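About Torton

Torton began in October in a rented unit behind Reltulstead station, with 2 secondhand arms and a kettle. We still have the kettle.

We collect examples for machines that learn by copying. Somebody sits down, steers a pair of robot arms through a small, fiddly job, and does it again until the recording is worth keeping. Then they do it 62 more times with the parts moved a bit to the left. Our customers train their systems on the results and get invited to conferences.

Malachy Doherty runs the bench. He used to mend hearing aids and has the patience for it. Mairéad Coughlan checks every recording and throws out the bad ones. Of the 672 we made for our first client, Lamptey, she passed 517, and Malachy can still tell you which of the others he would have kept.

Most of our work is electronics: boards, small mechanisms, tools with thin tips. We don't do laundry folding, though we are asked weekly. If you have a dull task that needs doing several hundred times by hand, we would like to hear from you.

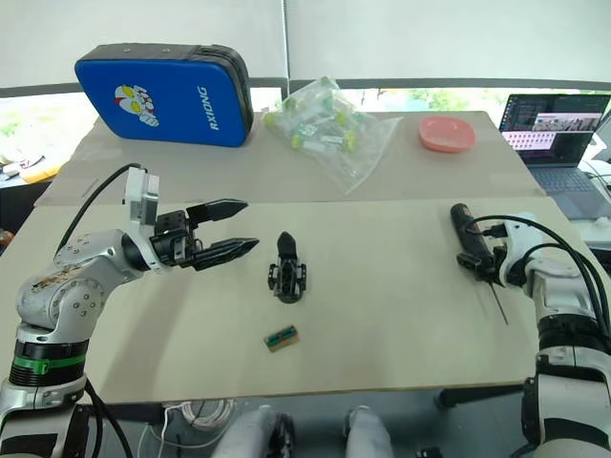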